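Home | Programs | Reports | Grants | Contact

Danidach Shared Workspaces: Surface Care and Furnishing, Second Progress Report to the Innes Fund

Reading time: 4 minutes

Prepared by Kianoush Tehrani, facilities lead. Reporting period ends September.

1. Scope

The grant covers replacement of worn tabletops in the Danidach building, a written cleaning method for the new surfaces, and a trial of dry dusting in place of spray and paper towel. The furnishing component is complete except for the items listed in section 5. The cleaning component is in its second phase. Electrical work and floor coverings are funded separately and are not reported here.

2. Furnishing

A total of 55 tabletops were scheduled for replacement. All have been delivered, and all but 2 have been fitted. The outstanding pair are for the upstairs reading room, where the existing frames are a non-standard width and the brackets have to be remade. The supplier, Onell, has accepted the revised drawing and will cover the labour.

The pale finish was selected over the mid-brown used in the first phase. Fine dust is less conspicuous on it under overhead light, but dark particles (pencil lead, crumbs, grit from bags) show up at once. Users report these more readily than they did on the old tops, and the number of cleaning requests rose in the first weeks after fitting. We regard the increase as a reporting effect. The old tops were certainly no cleaner.

One delivery was refused at the loading dock due to corner damage. Replacements arrived within the same billing period and there was no effect on cost.

3. Cleaning method

The method in use during the first phase called for spray cleaner at every pass. This left streaking on the pale finish and consumed more product than budgeted. The revised method separates dusting from washing. Dusting is done dry, with a tufted head, at the end of each working day. Washing is done with a damp cloth and neutral detergent when there is a spill or a visible mark, and otherwise once a week.

Dusting strokes are made along the grain, starting at the far edge and finishing at the near one. Heads are shaken out outdoors after each room and laundered without fabric softener. Grey heads were chosen for the trial. Discolouration is harder to judge on grey than on white, so heads are now changed by count of rooms and not by appearance.

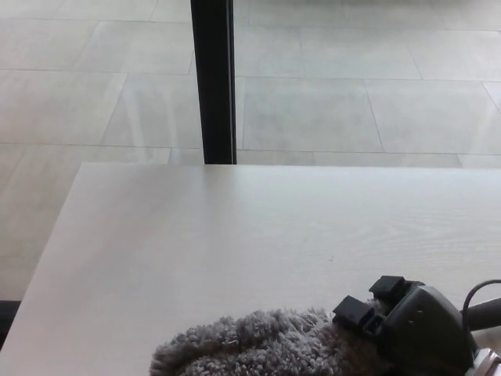

4. Results to date

4.1 Consumables. The revised method has been applied in 122 logged room cleans. Spray cleaner is now drawn from stores only for whiteboards and glass. Paper towel use has fallen, although the saving cannot be stated until the stores ledger is reconciled for September.

4.2 Residual particles. Single dark specks remain the most common finding at inspection. Most lift with a second dry pass. Those that do not are treated with the damp cloth and noted on the room sheet. Abrasive pads have been withdrawn from the carts.

4.3 Labour. Callum Galbraith timed the evening round before and after the change. Dusting alone is quicker than spraying and wiping, but laundering the heads takes back part of the gain. A firm figure will be given in the next report, once the laundry is done on a fixed schedule.

5. Outstanding items

- Remade brackets for the upstairs reading room.
- Edge sealing on the tops nearest the kitchenette sink.
- Lidded bin for used heads on each cart. The present open tubs shed lint.
- Laminated copy of the revised method for the Gorkine annex, where the earlier version is still posted.

6. Budget

Expenditure is within the approved allocation. An underspend of $400 on spray cleaner is held against the purchase of additional duster heads. We ask the fund to approve this transfer between lines. No increase to the total is requested.

7. Next period

Fitting of the remaining tops, extension of the method to the Gorkine annex, and reconciliation of the stores ledger.

Comments (3)

M. from the annex: The old instructions are still up beside our supply closet. Should we follow those until the new sheet comes?

K. Tehrani: Please use the revised method now. Dry first, damp cloth only if there is a mark.

Reading room user: Any chance the new tops could go in outside of exam weeks?

Previous report | Next report | Back to Reports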